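Stimance: two-gripper handover demonstrations, data card

Version 7, February. Maintained by Hauke Kramer and Benedikt Kramer, Telstead.
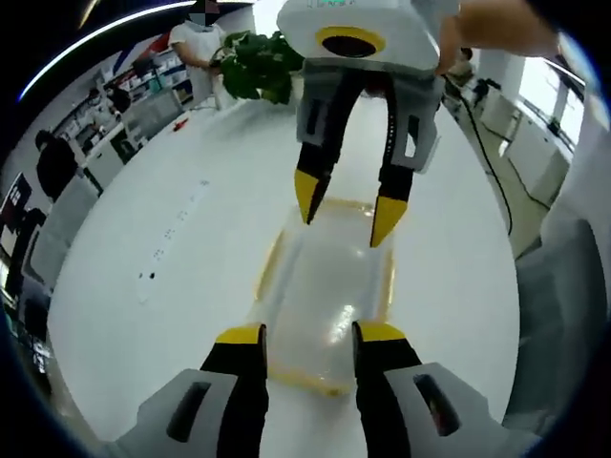 View from one hand-held gripper, with a second gripper over the clear tray.

Stimance is a set of demonstrations recorded with hand-held grippers and no robot arm. We use it to train policies for lifting and passing shallow objects between two grippers, and to test whether a policy learned from hand-held recordings carries over to an arm.

Contents

686 demonstrations in total. 135 are held out for testing and should not be used for tuning. The split is by recording session, so neighbouring attempts never fall on both sides of it.

Each demonstration has the video, the gripper opening over time, and the estimated path of the gripper. Faces are blurred in the released video.

Result so far

We trained the Skandard baseline with and without the second gripper's path as input. Over 152 trials on the arm, the version with both paths dropped fewer trays. Most of its remaining failures were late closes — the fingers reached the rim but shut after the lift had begun.

Known problems

Clear objects are hard. Glare can hide the rim, and path estimates drift when a large plain table top fills the view. Backgrounds are busy and people move about in them. We left this in.

The loader is in the Evangelista folder. Older copies of it read the opening values in the wrong units, so update before training.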